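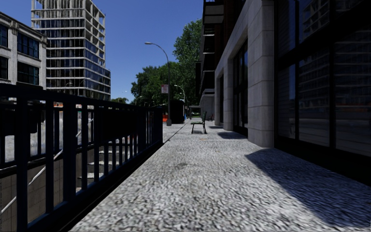
Simulated sidewalk, stairwell side on the left. Oltbridge test route.

About Cavine

4 min read

Cavine writes planning and perception software for sidewalk robots. We don't build the robots. Other companies do that, and most of them will tell you sidewalks are nearly solved. We have our doubts, and we've made a business out of them.

Our main product is Clesident, a planner that decides where a small wheeled machine should go next and how sure it has to be before it goes there. It runs alongside whatever perception stack a customer already has. If the two disagree, Clesident slows the machine down and writes a log entry. Customers complain about the slowing down. They read the logs, though.

Why we distrust our own simulator

We do most of our early work in simulation, on routes like the one at the top of this page. A railing with a stairwell behind it is a good test. The gaps between the bars let a depth sensor look straight through to the steps, and a careless map will either lose the railing or fill in the drop. Dark storefront glass is the other thing we care about, as it gives back a second street that isn't there. Hard shadows on the paving still fool more obstacle detectors than their makers admit.

A rendered street is still a polite street. Our renderer's reflections are tidier than real ones, and so is its sensor noise. We've had planners finish 3,000 simulated runs without a contact and then stop dead at a puddle outside our own door. So we don't publish a simulated safety score, and we'd be careful with anyone who does.

What we do before a release

Every build goes through 500 fixed scenarios. Of those, 118 came out of field failures, ours or a customer's, and none of those gets retired. After that comes 300 hours on real pavement, with a person walking behind. We used to allow less. The Vukčević trial changed that, and the write-up is free to anyone who writes in for it.

We turn down work where the schedule leaves no room for the walking part.

Comments

curbcut_dan: Glad somebody brought up glass. Ours tried to follow its own reflection all last March.

M.T.: 300 hours per build or per release? The page reads both ways.

Cavine: Per release. We'll fix the wording.

plainwheels: Would like to see the failure list itself - not just the number.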